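Gronow says parcel thefts are down. Residents want to see the numbers

Wed 24 June

Gronow council says its parcel locker trial has cut doorstep thefts, but it has yet to release the figures behind the claim.

The lockers, run by delivery firm Pilline, were put in at 12 sites last winter after a string of complaints about packages going missing from porches and apartment lobbies. In a statement this week the council called the results "very encouraging" and said it wants to add 17 more sites before Christmas.

What it did not say is how many thefts there were before the trial, or how many there have been since. Asked for both, a spokesperson pointed to a survey in which most people who used a locker said they felt safer. The survey went only to people already signed up with Pilline.

Police in neighbouring Jodlow, which has no lockers, say their own reports of stolen parcels also fell over the same months. They put it down to a quiet autumn and a couple of arrests.

There is also the matter of cost. Shoppers pay nothing for the first 19 hours, then a daily fee. Several residents of Grustholm Street, where the nearest locker is a bus ride away, told a public meeting they had been charged for parcels they could not collect in time. Pilline says the fee is "clearly displayed" in its app.
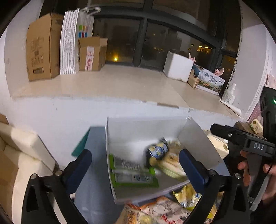
An open box with packaged items inside.

Councillors will vote on the expansion at their next meeting. The report they have been given runs to four pages, and one of those is a map.

The council says it hopes to have 2000 households using the lockers by the end of the year. It would not say how many use them now.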